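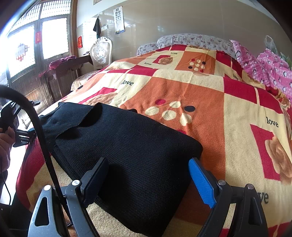 I have a drawer of T-shirts I've been meaning to fold since June, so when somebody offers me a machine that does laundry, I'm all ears. I've been asking the same question for months now — can I have one yet? — and the reply is always a kind smile.

Haris Sandhu, who works on home robots at Hernetti, was at least straight with me. "Picking a top up off the bed is fine," he told me. "Knowing which bit you've picked up is where we lose the afternoon." Cloth is a nightmare, you see. A mug stays mug-shaped, but a black knitted garment can be a tube, a lump or a puddle, and the neck hole might be anywhere (I struggle with this myself before coffee).

His team's favourite trial is brutally simple: one top, one bed, two fingers. They've run it 1,000 times and got a fold they'd call decent in 781 of them. I was impressed! Then I asked how long each one took, and he went rather quiet. Ten minutes, on a slow day.

Etelka Juhász runs the Follis laundry and has been folding for a living all her adult life. She let me time her with a jumper: two seconds, while talking to me about her sister's wedding. Would she take a robot on? She'd have one for the socks, she said, and went back to the pile.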